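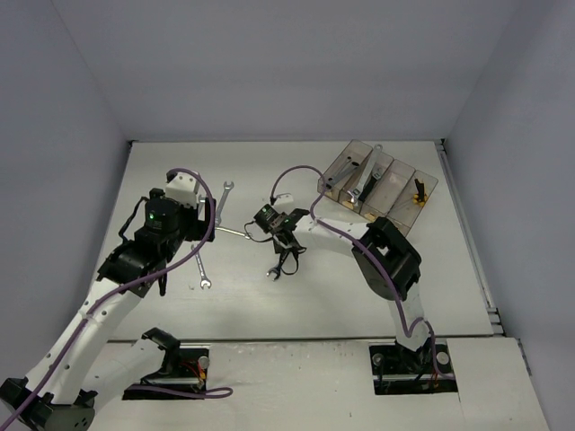 White work table, with scuffs and small marks on the front panel.

Getting scuffs off white surfaces (and keeping the rest of the kitchen looking decent)

April 2, 2020

I grew up with a brown kitchen. Brown cupboards, brown worktop, brown lino, and I couldn't tell you to this day whether any of it was clean. So when I finally got to choose my own I went for white all over, and oh, I do love it, but every heel, hoover and shopping bag leaves its signature. Several of you have written to ask how I manage, so put the kettle on and I'll go through it.

Start with the mildest thing you have. A soft cloth, warm water and a small squirt of washing-up liquid will shift far more than you'd think, especially if you lay the wet cloth over the mark and go away for seven minutes. I used to scrub straight off and wear myself out. Wipe with a second cloth wrung out in plain water, then dry it. Soap left behind goes sticky and grabs the next lot of dust.

Black rubber marks, the sort shoes leave, often come away with an ordinary pencil rubber. Use a clean white one, please! My first go was with a pink one from the bottom of a school bag and I had a rosy smear by the fridge until May.

If that fails, make a paste of bicarbonate of soda and water, about as thick as toothpaste, and rub it on with a fingertip in little circles. Go gently on anything shiny, and try it somewhere low down first. I dulled a patch on the larder door by being too keen, and it catches the light every single evening.

Melamine sponges are very good and I do keep a packet in, but they are a fine abrasive when all is said and done. Matt paint will stand one or two goes. Gloss won't thank you at all.

Seams and joins are the part everybody forgets, me included. Crumbs settle in that thin line at the edge of a worktop and it slowly turns grey. An old toothbrush, nearly dry, run along the gap once a week keeps it respectable - and a wooden cocktail stick will do the corners. Don't flood it. Water that gets down into a join can swell the board underneath, as happened to my neighbour Malou Zoëga, who had to have the whole length by her sink replaced. £189, and that was with her brother-in-law fitting it.

Metal trims and rails only want a wipe with a drop of white vinegar in water, then a good buff with a dry tea towel. Keep the vinegar well away from marble or any other natural stone.

Tea rings: bicarbonate paste again, left for 22 minutes (my timer sticks, so that's the length I get, and it works nicely).

Turmeric: I haven't cracked it. Sunshine fades it a little if the stain is near a window. Natália Zelenák wrote in to recommend lemon juice and cling film overnight, which I'm trying on the chopping board first, and I'll add a note here when I've had a look at it.

Next time it's oven shelves, and the bathtub method with the old towel underneath.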